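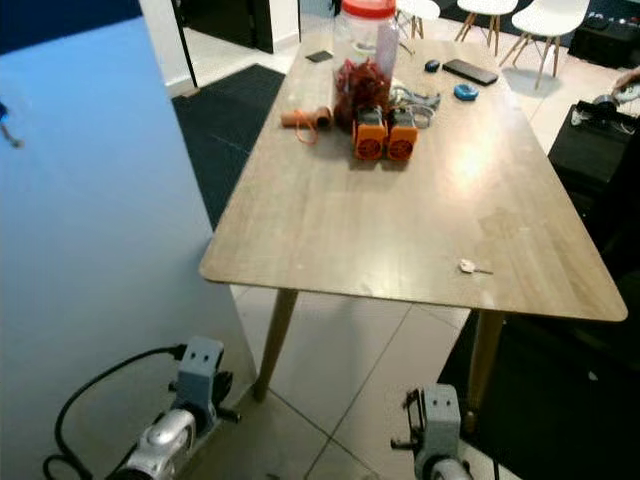
Ok so a few people asked what it's like working at Grestine now that the front office is getting automated bit by bit. Long thread, get a coffee.

1/ I do office support. Keys, badges, loaner phones, chargers, the whole "where is my thing" department. When I started, I figured the job would be mostly email. It was mostly keys!

2/ The first thing to change was the sign-out sheet. We had a paper one on a clipboard for years, then we switched to Oriteo, where every key and badge has a record and you can't close your day with something still open. People hated it for a month and then forgot there had ever been a clipboard.

3/ The robot came after that. It has two arms, and we called it Bastar (the name was already taped on the door of the supply room and it stuck). Its work is small stuff - getting things off the hooks, putting stray things back, clearing the table by the end of the day.

4/ What surprised me is how much of my own work I had to explain. Which key goes where, ok, easy. But also stuff like "if a key is lying by itself on the table, someone probably put it down for a second to sign for a package, so leave it until lunch." I'd never said that out loud in my life. I ended up with 27 of these little rules in a doc and I'm still adding to it.

5/ Keys are annoying for it, by the way. Thin, flat, shiny, and they like to hang behind something else. A badge in a holder is a much friendlier shape to grab.
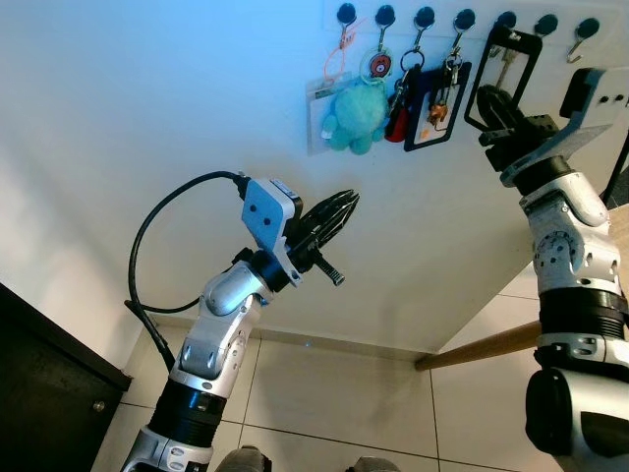
Someone replied under that last one: I did key desk for years at a hospital and the part I'd miss is people stopping by. Half of what I knew about the building I learned while somebody waited for a badge. Do they still come talk to you, or do they just take their stuff and go?

6/ Good question and I've been chewing on it. Fewer people stop by, yeah. The ones who do usually have a real problem, so the talks are longer, but I do miss the two-minute ones. I used to know who was going on vacation before their manager did.

7/ Hours are the same, pay is the same (I asked, in writing, please do the same if this is coming to your office). My title changed in November and now has "operations" in it. My mom is thrilled.

8/ The day itself is different though. Mornings I go through whatever Bastar flagged overnight. Ticket 2351 is my favorite so far: "item not recognized, left in place." It was a granola bar.

9/ The folks over at the Jaramillo site are getting the same setup in the spring and their desk people are nervous. I told them to write down their rules now, in their own words, and put their names on the doc. It's your knowledge going in there, so get credit for it.

10/ Also keep a spare supply room key in your own pocket. I'll answer replies after five, I've got a box of new lanyards to enter into Oriteo first.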